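Kitchen Basics, Session 4 handout
Ripening and storing fruit

Hi all, these are my notes from the session, tidied up a little for anyone who missed it. Kenji Whitfield asked for the part on ethylene in plain words, so I'll start there.

Ethylene is a gas that many fruits give off as they ripen. It also tells nearby fruit to get moving, so a ripe apple in a closed bag can hurry along a hard pear or avocado. Fruits that keep ripening after picking include bananas, pears, peaches, mangoes and kiwis. I buy those a bit early and let them finish on the counter.
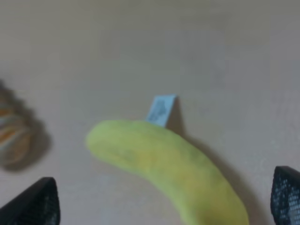

The other group stops ripening once it's picked: strawberries, cherries, citrus, pineapple. They may soften or change color at home, but they won't get any sweeter, so you have to choose well at the store (smell helps a lot with strawberries, much less with oranges).

Cold slows everything down, and that can be good or bad. A peach that goes into the fridge hard often comes out mealy. Let it soften first, then chill it and eat it within 2 days or so. Iida Manninen told us she does the same with plums, and I'm a convert!

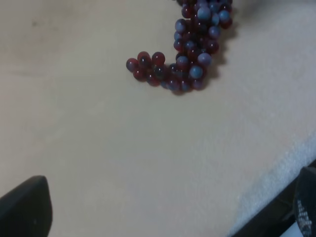 Washing is where we argued the most. My rule is to wash right before eating, because water left on the skin invites mold. People get nervous about the pale, dusty look on dark fruit – the sort of frosted blue over deep red you see on the cluster here – and on real grapes or plums that's usually bloom, a natural wax that helps hold moisture in. Leave it alone until you're ready to eat. Fuzzy spots are another matter, and those go in the compost.

One fridge note: keep berries in a shallow container with a paper towel under them, and check them every day. Tín Đàm uses the crisper drawer with the vent open for apples, well away from the lettuce, which browns quickly near ethylene. 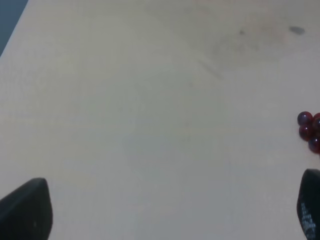 For next time

Put one hard pear in a paper bag with a ripe apple and leave a second pear out on its own. Press gently near the stem each morning and write down what you feel. Bring your notes, and both pears if there's anything left of them.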